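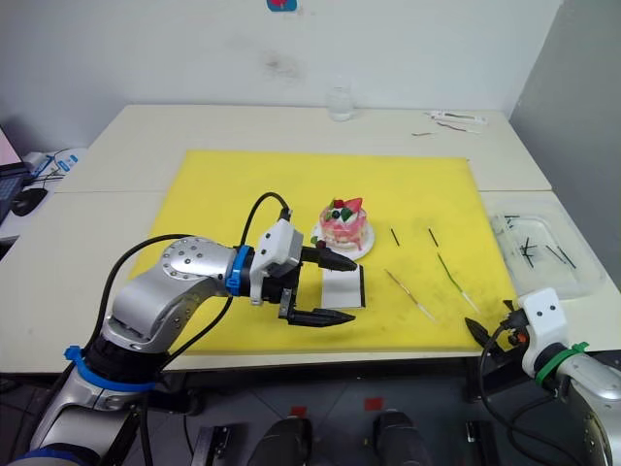

Small pink cake on a white plate, set on a yellow cutting board.

How to Tint Buttercream an Even Pink

Pale pink is one of the easier frosting colors to mix, but it goes wrong in two common ways: streaks, and a shade that ends up much darker than planned. Both come from adding color too fast. The method below uses gel color and plain American buttercream.

What you need

1 cup butter, softened
3 cups powdered sugar
2 tablespoons milk
Pinch of salt
Pink or red gel color
Toothpicks
A flexible spatula

Make the base

Beat the butter alone until it turns pale. Sift in the sugar one cup at a time on low speed, then add the milk and salt. Beat on medium until smooth. Butter has a yellow cast, and yellow plus pink gives peach. If you want a cooler pink, keep beating for a few more minutes until the butter is as close to white as it will go.

Add the color

Scoop a large spoonful of frosting into a small bowl. Dip a toothpick in the gel and drag it through the spoonful, then stir until there are no streaks. It should look much too dark. Add this dark frosting back to the main bowl a little at a time, folding and scraping the bottom as you go.

Use a clean toothpick each time you go back to the gel pot.

Let it rest

Cover the bowl and leave it for an hour. Pink deepens as it sits – sometimes by a full shade – so stop mixing when it is slightly lighter than you want. Stir again by hand before spreading to knock out air bubbles.

Fixing problems

Too dark: mix in more plain frosting. Keep half a cup aside for this.
Too peach: add a very small touch of violet gel.
Specks: the gel had dried bits in it. Press the frosting through a fine sieve.

Storage

Tinted buttercream keeps in the fridge for a week in a sealed tub. Bring it back to room temperature and beat it again before use. Keep frosted cakes out of direct sun, as pink fades quickly near a window.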